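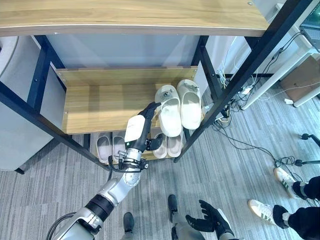 Teaching by slipper: my August with the humanoid at Olska

I have been at Olska since spring and I still get a little jolt of happiness when I open the door in the morning and see the robot standing by the shoe rack. I came from web work! I had never touched a machine with fingers. And now I spend most of the day collecting demonstrations for it, and what we are collecting right now is slippers. Picking slippers off a rack, putting slippers on a rack, moving a slipper from one level to another.

A few friends have asked what the job really is, so this post is for them, and for anyone who is thinking about applying to a place like ours and wonders what they'd be doing between nine and five.

The short version is that one of us drives the robot's arms and hands through a small household chore, the cameras and joint readings get saved, and that saved run becomes one example. Then we do it again with the slippers in some other arrangement. A pile of those examples goes to the training side, and a policy comes back that tries to do the chore on its own. We call one run an episode. A slipper episode takes me 20 to 30 seconds when it goes well, and much longer when I fumble the grip and have to decide whether to save it or throw it out.

Why slippers

Because they're wonderful, is my answer. They're light and soft, they don't roll, and nothing breaks if you drop one. But they are also sneaky. A slide slipper has a big opening at one end and a closed toe at the other, and the right way to grab it depends entirely on which end is facing you. Stand it up against the back of the shelf and you want the fingers over the toe with the thumb tucked under the sole. Lay it flat and that grip is useless, you have to come at it from the side or go for the heel. I did this with my own hands for my whole life without thinking about it once. After a week of driving the robot I was standing in my hallway at home picking up shoes in slow motion to see what my thumb did.

Also they come in pairs, and pairs matter. If you put the left one down crooked, the right one has nowhere to go. The policy has to care about where the second one will end up while it is still placing the first, and I find that so interesting that I bored an entire dinner table with it.

How a session runs

We work in blocks of 20 episodes. Before each block I get a card from Jinduteck, the little scheduling tool our group uses, and the card tells me the starting layout: which slippers on which level, standing or flat, pairs together or split up. I set the rack to match, step clear, and the operator takes over. Then we swap after every block. Two blocks in a row on the controls is my limit. My shoulders go first, then my judgment.

The layouts on the cards are messy on purpose. When I started I wanted to line everything up, with the colors sorted and the toes all at the same angle, and my first block came back with a note saying (kindly) that real people's shoe racks don't look like that. So now a white one might be sitting alone at the end of a shelf, and the pale pinkish ones might be down low where the shelf above hides half of them. We also don't swap the slippers out when they get scuffed. A mark on the toe is good data as far as I'm concerned.

The low shelf is the hard one. The head camera looks down from above, so the middle board covers a lot of what you need, and the hand covers some of the rest as soon as it gets close. You learn to look before you reach and to keep the wrist out of your own line of sight. I'm getting better at it!

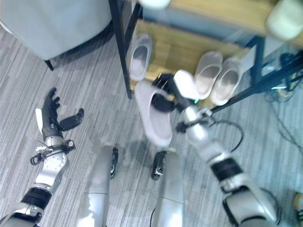 What I keep and what I throw out

This took me the longest to learn. My instinct was to keep only the beautiful runs, where the hand sails in and the slipper comes off the shelf on the first try. Our rule is broader than that. If I miss, open the hand, back off and get it on the second attempt, we keep it and tag it as a recovery, and those are precious. A policy that has only ever seen perfect grabs has no idea what to do after a bad one.

What goes in the trash:

Runs where I stopped to think for several seconds in mid-air. The robot will learn to stop and think too, except without the thinking.

Runs where the slipper ended up somewhere the card didn't ask for and I let it go at that.

Runs where the other arm drifted into the rack. The idle hand is part of the example too, so park it somewhere sensible and leave it there.

Runs where I started before the recording did. Almost 6 of those in one afternoon, my personal record, and I'm not proud of it.

Everything else goes into Khasawneh, our review queue, and a second person watches it before it counts. I like reviewing more than I expected to. You start to recognize people by their hands. One operator always comes in low, another goes for the heel every chance they get, and I apparently do a tiny wiggle before I close my fingers. I've been asked to cut down on the wiggle.

Next up

Once the slipper set is finished we start on Omance, which is the same idea with laundry, and I've already been warned that socks will make me miss footwear with a sole. I can't wait. I'll write that one up when I've got a few blocks behind me, and if you do this kind of work somewhere else, please leave a comment and tell me how you handle the low shelf.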